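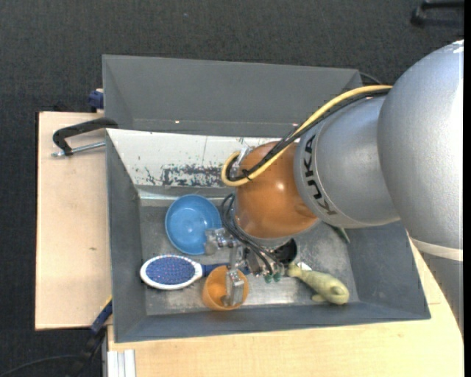 *The bin-clearing job, with the gripper down at the orange cup and the hairbrush lying beside it.*

# Mivell Tidy kit: can it put away a bin of household stuff yet?

I have wanted a machine to pick up after my family for as long as I've had a family, so when the people at the Zedthorpe open workshop asked if I'd like to spend a few days with the Mivell Tidy kit, I said yes before they had finished the sentence. Tidy is a software and camera package that rents for 700 dollars a month, and you supply the arm and the gripper. The idea is simple enough to explain at dinner: put a bunch of ordinary things in one bin, tell it to move them to another, and go do something nicer with your time.

I should say up front that I'm a home-goods reviewer by trade (vacuums, mostly, and one very long winter of dish racks), so I came at this as somebody who wants the chore done. If you're after cycle times and payload charts, there are better places to look.

## Setting up

Setup took me most of a morning, with a long lunch in the middle of it. The guide is friendly and well illustrated and then goes completely silent on calibration, which is the one part where I needed a hand to hold. I had the bin's position entered wrong the first time, and the gripper closed very politely on thin air. Clamp your bins down properly before you start! A bin that shifts even a little means going back through the whole calibration page, and I went through it more often than I'd like to admit.

After that the daily routine is pleasant. You get one start button, one pause button and a plain-English log that I grew fond of ("grasp uncertain, looking again").

## How it did

I gave it 200 tries over my stay, mixing up the same kinds of things you'd find on a bathroom floor after a toddler's bath: cups, bowls, a hairbrush, toys.

Cups were the star of the show. With one finger down inside and the other outside, there's a nice wall to pinch, and by the second day I had stopped hovering. Bowls are a similar story as long as there's room at the rim. Push a bowl up against the side of the bin and Tidy has to think about it, and sometimes it thinks for so long that I wandered off and made coffee.

The hairbrush was where my heart sank a little. A brush wants to be picked up by the handle, any child knows that, but when the handle has something sitting in front of it the software goes for the head instead, and a round-edged brush head is a slippery customer. It got there more often than it didn't. I still wouldn't call it a chore handled, when I was standing there with my arms folded, muttering at it.

Soft toys and odd shapes landed in between. I'd expected them to be the worst of the lot, and they were much better than the brush.

My slowest full bin took 21 minutes. I can clear the same bin in the time it takes to complain about having to clear it. Speed matters less if you're out of the room, of course, and that's the whole dream, but I never quite felt able to leave the building.

## Compared with the others

I tried Ondon's picker back in November, and it was quicker and a good deal rougher. It would happily drag a cup along a wall to get it out, and I winced every time. Tidy is gentler and fussier, and for things I own I'll take gentle. Fjeld sells a sorting add-on for 70 dollars that works with either one and puts toys and dishes in separate bins. I liked it very much, and I think it ought to be included at this price.

## So, is it time?

For a small shop that moves the same few items from bin to bin all day, I'd say have a look, especially if those items are cup-shaped. Somebody will need to be nearby for the jams, but they can be doing other work, and the log makes it easy to see what went wrong.

For a house, no, and I say that with real affection. An industrial arm isn't going in my hallway, and the bin is the easy version anyway. Somebody still has to gather everything off the floor and put it in there, and in my house that somebody is me.

**Good:** gentle grip, lovely log, great with cups

**Less good:** calibration guide, hairbrushes, the monthly price

**Score:** 3 out of 5

*Posted 5th April. I'll update this if Mivell fixes the calibration page.*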